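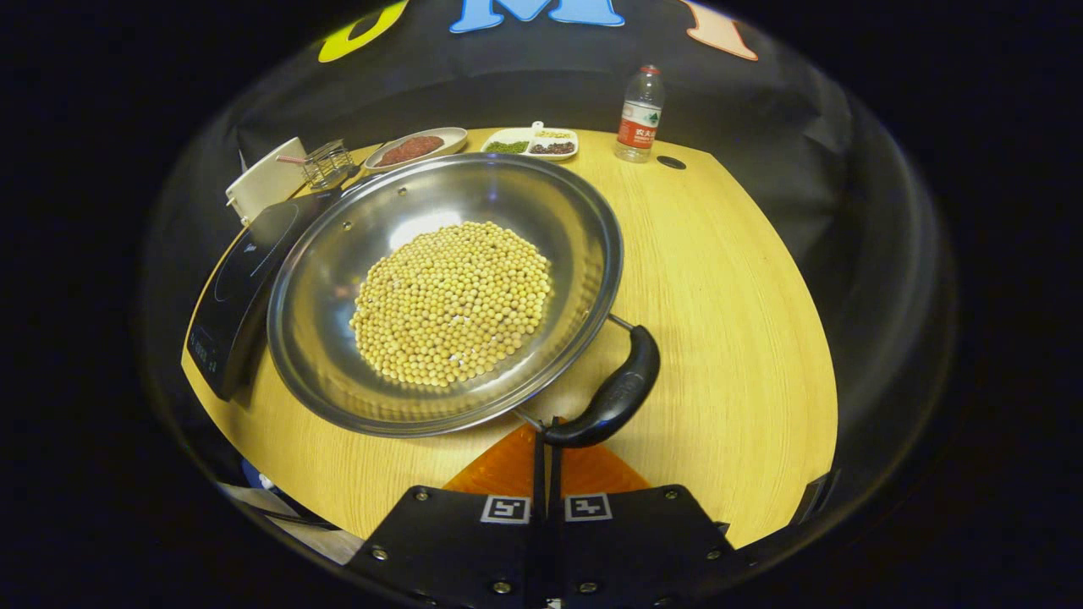 Stutatix Open Day: Frequently Asked Questions

Print this page | E-mail this page

Questions about the open day at our Ornwood workshop come in by phone and e-mail every spring. The answers are collected on this page. If yours is missing, write to us and we will add it.

When is the open day?

In May. Doors open at 10 a.m. and the last demonstration starts at 3 p.m. The exact date goes out by e-mail to everyone who has signed up.

Do I need a ticket?

Yes, but it is free. Sign up by e-mail with your name and the number of people in your party. School groups should write to Agnese Ots, who handles group visits, before they arrange a bus.

What will I see?

The main demonstration covers how we teach robot arms to do kitchen work. A person does a task by hand with a hand-held gripper, and the recording is used to train the arm. The tasks are ordinary ones, such as taking hold of a wok by its handle or working with pans and dishes on a small table. You will see a person record a task first. After that, one of the arms tries the same kind of task.

Why do you use a hand-held gripper and not just a video of someone cooking?

The robot has two flat fingers, so the recording is made with two flat fingers. A bare hand can do a lot of things the robot cannot. With the gripper, a person soon finds out which ways of holding a handle work and which do not.

What are the black-and-white squares on the fingers?

They are markers. The software finds them in the recording and works out how far apart the two fingers are at each moment.

Why is there so much dried food?

Beans and grains are cheap, keep well, and are hard for a robot. A heap of soybeans shifts when the pan moves, and the software has to cope with that. We also use powders and smaller beans in divided dishes. None of it is for eating, so please don't sample it.

Will anything be cooked?

No. The induction cooktop stays off during public demonstrations. Food is sold at the Hầu stall in the yard from 11 a.m. Cash and cards are both fine.

Can I try the gripper myself?

Yes. There is a table for visitors next to the main one. Each turn is 15 minutes, and you put your name on the sheet at the door when you come in. Children can take a turn with an adult standing by. It takes a few tries to get the squeeze right - most people grip too hard at first.

Will my turn be recorded?

Only if you agree. We ask before you start, and you can say no and still have your turn. The recording shows the table and the gripper. It may pick up your hands and your voice.

How many recordings do you have?

At the last count there were 3,482 in the kitchen set. Of those, 905 involve a wok or a pan. The rest are mostly cups, dishes and spoons.

Does the robot ever get it wrong?

Often. If beans end up on the floor, we sweep them up and start again. We don't hide the failed runs from visitors, and the staff will tell you what they think went wrong.

How many people fit in the demonstration room?

The limit is 60. If the room is full, you will be given a time for the next session. Please come back a few minutes early, as we start without latecomers.

Is the building accessible?

The workshop and restrooms are on the ground floor and there are no steps. The upstairs offices are closed to visitors on the day.

Can I take pictures?

Yes, without flash. The flash upsets the cameras on the arms. Please keep tripods out of the aisle.

Where do I park?

Use the Pramum lot across the road. The spaces by our loading door are kept for deliveries and for visitors with a disabled permit.

This site uses cookies to remember your settings. Accept | Learn more

Contact | © Stutatix, Ornwood | Back to top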